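**Subject: Re: Open day at the Skelside building, arrangements**

Dear members,

Thank you to all who have replied so far. The demonstration will begin at 2 p.m. in the ground floor laboratory at Skelside. It will be led by Hnat Prokopenko, who will run the peg board exercise with the robot arm and take questions between runs. Pegs of several shapes are used, and each has its own opening in the blue board.

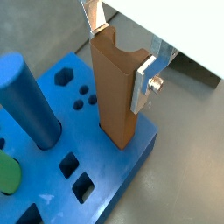 Seating is limited, and 110 places have been set aside for list members. Those who registered through the Dralcombe office do not need to register again. Visitors are asked to remain behind the marked line while the arm is in motion and to leave bags in the entrance hall. Parking is available on the Lavgate side of the building only.

A second station will cover work with fixtures and clamps. Groups at that station will be kept to five persons, and a sign-up sheet will be posted at the door.
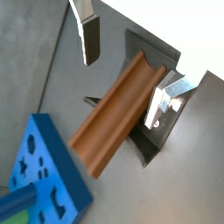

Matvii Zhuravel wrote:

> Could the organizers confirm whether the arm will be running a fixed program or responding to the camera? Several of us attended the December session and were not clear on this point. I would also ask that the speaker use a microphone, as the back rows could not hear.

The arm will be guided by its camera during the first part and will run a fixed program during the second. A microphone has been requested. Written questions may be sent to this list until noon on the day before the visit.

With regards,
Open Day Office
Skelside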